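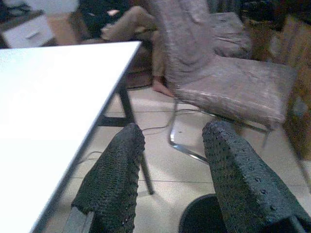 Eshun, November

Home | Guides | Prayer Night | Contact

Section 3. Setting up a Drekier prayer night

1. Doors at 6. Pray first, then unpack. Don't skip it.
2. One Drekier booklet per seat, 40 total. Open at Psalm 40.
3. Pens, blank cards. Nobody signs thier card.

Note: large-print edition has different numbering. Closing prayer is p. 268 there.

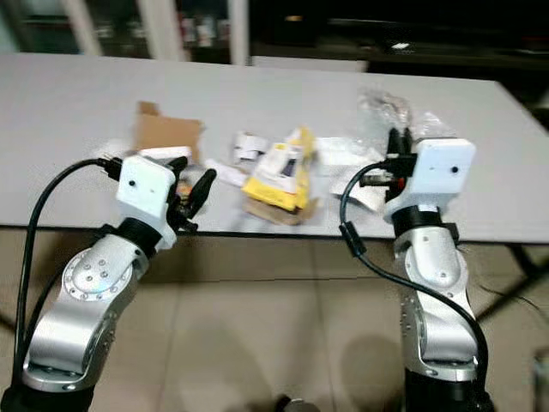 4. Opening reading, slow. Leave a pause after verse 3.
5. Silent prayer, 18 minutes. Use a timer with the sound off.

CAUTION: no preaching in the silence. Leader too.

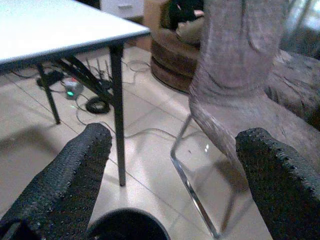
6. Invite people to write down one burden. A word is enough. Late arrivals get a card at the door, quietly.
7. Read 1 Peter 5:7 twice, then cards get folded.

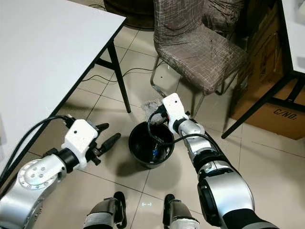 8. Confession cards are given up, not kept. Tear yours in half and let it go. A small black trash bin like this one, set out on the open floor where people can walk up to it, does the job fine. Play the hymn while they come foward. Do not read any cards, ever.

9. Blessing, lights up. Anyone wanting prayer stays with the leader.

Next: Section 4, Follow-up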